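The Red Stamp

My aunt left me the shop and everything in it, and what I got was 9 drawers of rubber stamps and one sheet of paper I was told never to throw away.

It was in the bottom drawer, under the ink pads, with a note clipped to it in her square handwriting. "Keep flat. Ask I-hsuan Choi." That was all! No phone number, no last name explained, nothing. I'd swept that floor every summer from the time I was twelve and I had never heard of any I-hsuan Choi.

So I did what anybody would do, I made coffee and stared at it. White paper, plain as could be, with these faint reddish-pink smudges wandering all over it. You know how a stamp looks when the pad is nearly dry and your hand slips? Like that, but all over. I turned it around and tried it from every side. For a second I thought I had a bird. Then I had a thumb. Then I had nothing again and my coffee was cold.

The order book was more help. My aunt wrote down everything, even the pencils, and near the back of the one for 2000 there it was -- Choi, one block, wood, to be carved, Hsueh Street, paid in advance. Every other line on that page had a check mark next to it. This one didn't.

I found her in July, two bus rides away, over a bakery called Trellow. She was smaller than I'd pictured and she had the door open before I'd finished knocking (the stairs in that building tell on you). I gave my aunt's name and she sat right down on the arm of the sofa.

"She said it wasn't good enough," she told me. "She kept testing it and wiping it off and testing it again. I told her I'd take it the way it was. I'd have taken it with a crack down the middle."

"What was it supposed to say?"

She laughed at me, but nicely. "My mother's name. What else would I wait that long for?"

We went through the shop together that Saturday, all 9 drawers, and then the shelf over the sink, and then the cookie tin I'd been using for bus change. I found plenty of little wooden blocks in there. She picked up each one and ran her thumb across the bottom, and each one she put back, until she got to one that she didn't.

I cleared off the white table and laid the paper down flat, just like the note said. 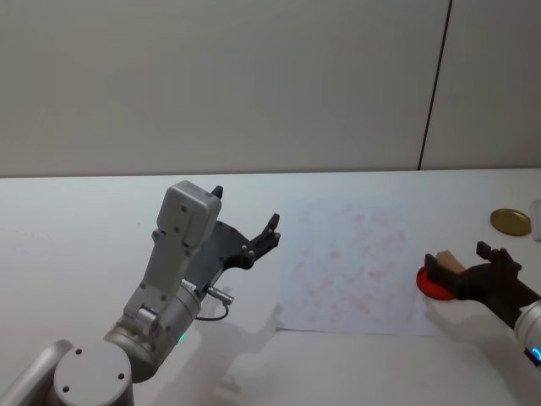
"Do you have any ink that's still good?" she asked, and I went to look.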